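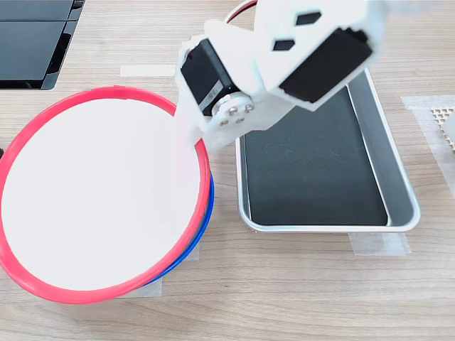
Round white dish with a red rim, and an aluminum tray, on a light wooden tabletop.

Card Making Tips I Believe, and a Few I Don't
August 2020

I have been making cards at home long enough to have tried most of the advice that goes around, and a fair amount of it is there to sell you something. What follows is what has held up at my own table and what hasn't. If your results are different, fine. Paper varies and so do people.

Scoring

You do not need a scoring board. I own one, the Drillton with the little pegs, and it's pleasant to use, but for years I scored with a ruler and an empty ballpoint pen and the folds were just as straight. The board earns its keep if you make batches. For a card now and then it takes up half a shelf.

What does matter is which way the grain runs. Bend the sheet gently in one direction, then the other. One way gives easily and the other fights you. Fold the easy way. Every ugly, cracked fold I've made was on heavy stock going across the grain, and the fancy board didn't help one bit.

The mountain and valley business confuses everyone. The bump goes on the inside of the fold. If you forget, fold a scrap both ways and look at it.

Adhesives

Liquid glue has a bad name it doesn't deserve. People use too much. Put down a thin line, wait a few seconds, then lay the piece on and you get time to slide it straight. With strong double-sided tape you get one chance, and I miss it more often than I'd like to admit.

Tape runners are the worst value in the craft store. The refill in mine promises 43 feet and I have never once felt I got it, what with the skips and tangles. I use up what I have and don't buy more.

Foam squares are good. Cut them in half. A half square holds a greeting panel perfectly well, and I've got cards from years ago still holding on theirs.

To get sticky gunk off scissors, rub the blades with a little hand sanitizer on a paper towel and dry them right away. I doubted this one and it works. Cooking oil also works, but then you have oily scissors and the next card has a spot on it.

Keeping small stuff where you can find it

Every blog says to sort embellishments by color into matching jars. I tried it in April, with 22 jars, and it photographed beautifully. Then I needed a brad and had to open six of them. I went back to sorting by kind, in shallow things I can see into: brads in one, buttons in another, loose pearls in a third. Old saucers will do. So will jar lids if you don't bump the table.

Rhinestones should stay on their sheet until the minute you want them. Picking them up with a bit of removable putty on a pencil end beats tweezers by a mile.

Cutting

A dull trimmer blade tears the paper and leaves a fuzzy edge, and then you blame the paper. Change the blade. Running it through aluminum foil to sharpen it is a tip I have tested on three trimmers and I can't say I saw any difference. Maybe it cleans off a little lint.

Measure from the same side every time. If your front panel keeps coming out a hair crooked, it's probably the factory edge of the paper that's off, so trim that first.

Ink and stamps

Stamping on a hard table gives patchy prints, especially with clear stamps. Put an old mouse pad or a few sheets of newsprint under the card. Most of the "bad stamp" complaints I read come down to this.

I've seen the claim that you must condition a new stamp with an eraser, with sandpaper, or with the palm of your hand. The eraser seems to do something. I wouldn't take sandpaper to anything I'd paid for.

Baby wipes clean dye ink well enough. For the permanent kind you need a proper cleaner - I use the Cheetham, but the store brand looked and smelled the same to me and cost less.

Heat embossing

Rub the card with a dryer sheet before you stamp and the stray powder mostly stays off. The special anti-static pouches do the same job for more money. Let the heat tool run a few seconds before you aim it at the paper. And do it over a surface that can stand the heat, please, I have a brown ring on a good table.

Buying paper

The big packs are a trap. My Lurngate pack had 400 sheets and almost half were patterns I wouldn't send to anyone. Plain white and plain cream go further than any collection, and you can stamp your own pattern on them.

Check the weight before you order. If the listing only says "premium cardstock" with no number, I pass. For bases I like it heavy enough to stand up on a shelf overnight without leaning. That's my whole test.

Envelopes

Buy the envelopes first and make the card to fit. Square ones usually cost extra to mail in the US, and so do lumpy ones with buttons on the front, so have them weighed before you stick on a stamp and hope.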